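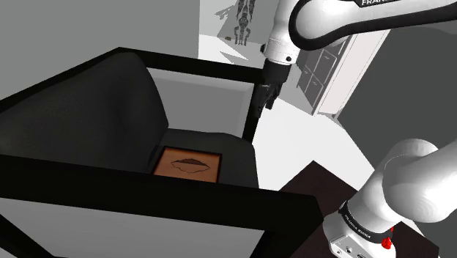 Figure 9.1 Simulated workcell for the seat task. The gripper hangs above the far corner of the armchair; the target object lies flat on the seat cushion.

Chapter 9
Picking from Soft and Enclosed Surfaces

The earlier chapters placed every target on a table. A table is flat, rigid and open on all sides, and a gripper can approach it from almost any direction. Household furniture seldom meets these conditions. This chapter follows a student team through a task in which the target rests on the seat of an armchair, and uses the team's working notes to introduce approach planning, clearance and failure logging.

The team belonged to the robotics club at Stollitz and had five members. Iker Cabello wrote the motion code. Itziar Vallejo built the scene files, and Lies Postma kept the trial log. Fulgencio Barrios and Gunvor Lundgren shared the work on grasp selection. The club entered the simulation division of the Skurkus contest, which opens in September and is run entirely in software. No physical arm is used at any stage.

9.1 The Task

A run begins with the arm in a given start pose and the target somewhere on the seat. The program must grasp the target, lift it clear of the armrests and hold it there until the clock stops. Contact between the arm and the chair is allowed but costs points. Pushing the target off the seat ends the run.

The contest rules fix the arm model, the gripper and the furniture. The team may choose the approach direction, the speed profile and the order in which the joints move. Each entry is scored over 100 runs, with the position and rotation of the target varied between runs.

Three features of the workcell in Figure 9.1 affect the planning problem:

1. The chair frame stands higher than the seat. Any low, sideways approach has to cross an armrest or the backrest.
2. The arm occupies part of the same space as the chair. A pose that places the fingers correctly may put an upper link too close to the frame.
3. The seat is a cushion. In the contest software it is treated as slightly compliant, so the height of the target is not exactly known.

The first two are problems of geometry and can be checked before the arm moves. The third has to be handled during the motion.

9.2 Choosing a Viewpoint

The team's software, named Jiker, renders the workcell from more than one virtual camera. Vallejo compared candidate views before any grasp code was written. A useful view has to show the whole target and enough of the chair to fix its position relative to the frame.

A camera placed above and slightly behind the chair shows the gripper and the target together, but the tall backrest takes up much of the picture. A camera above and slightly in front gives less information about the arm. In return it shows the back cushion, the inner faces of the armrests and the sides of the box – the surfaces against which clearance is measured. The line drawing on the lid also helps, because it gives the pose estimator a pattern to match when the outline alone is ambiguous.

The team kept 2 views and combined their estimates. Where the two disagreed, the program used the view from the front for the target and the view from behind for the fingers.

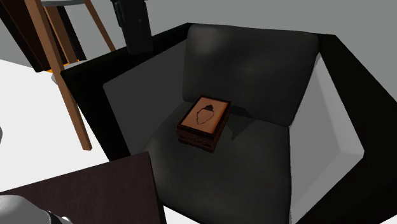
9.3 Clearance

Clearance is the shortest distance between any part of the robot and any part of the surroundings. It must be computed for the whole arm, including links far from the target. Cabello's first planner checked only the fingers and the wrist. It returned paths that looked acceptable at the gripper and failed at the elbow.

The corrected planner divides each path into short segments and tests every link at the end of each one. A path is rejected if the clearance falls below a set margin at any test point. The choice of margin is a compromise: a large value removes valid grasps near the armrests, and a small value leaves no allowance for error in the estimated pose of the chair. Section 9.4 derives the margin from the camera error measured in the team's log.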